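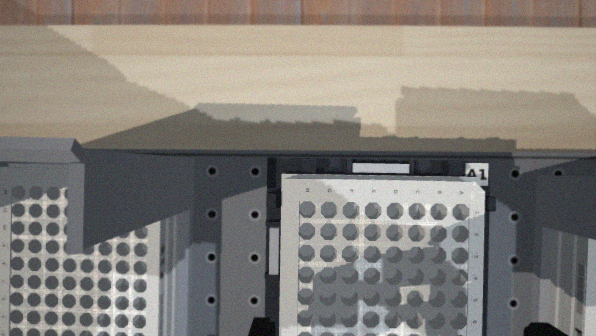
3.2 Collecting the examples

We gathered all our examples in simulation, and yes, it took a while! Seema Semwal and I steered the gripper by hand through 100 runs of the plate task, then threw out three where we'd fumbled the controls. Lighting was the fun part - we let the shadows fall wherever they liked, so Bruvska couldn't lean on one tidy look.

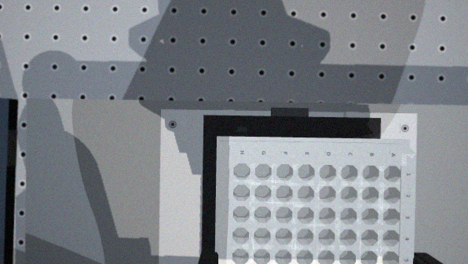
Figure 2. Well plate in a black holder, gripper fingers at the bottom.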